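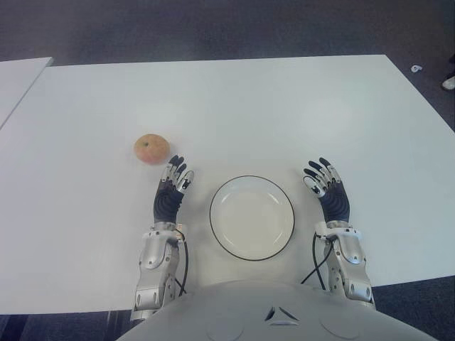 I spent Tuesday afternoon at Kurnico's workshop in Skeltotthorpe, where they're teaching a robot to set out food by remote control. Rosalie Riedl wears the control gloves, and the robot copies whatever her hands do. The job sounds easy – pick up the food, put it on the plate – but even with one apple sitting just past the left hand, there's plenty to get wrong. I had a go myself and was terrible at it!

Each run gets saved, and the team has 1,432 of them so far. Colton Zacharias, who looks after the software, threw out 18 last week over sloppy grips.
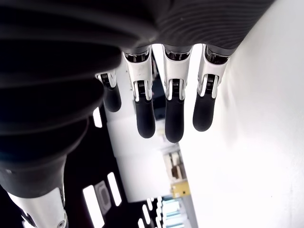
The fingers up close, with their black tips and little chrome joints.

My favorite part was the egg. Rosalie closes her hand very slowly for that one, and I caught myself holding my breath every time. She told me she practiced at home with a spoon and a carton of eggs (her family ate a lot of omelets in August). 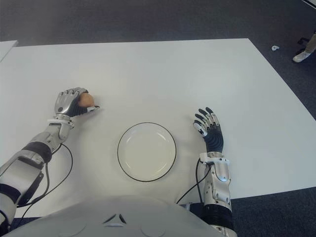 An egg in the left hand, with the plate still empty.

Kurnico wants to let the robot try the job without Rosalie next, and I've asked if I can come back for that.

Last updated: Tuesday, 9:19 p.m.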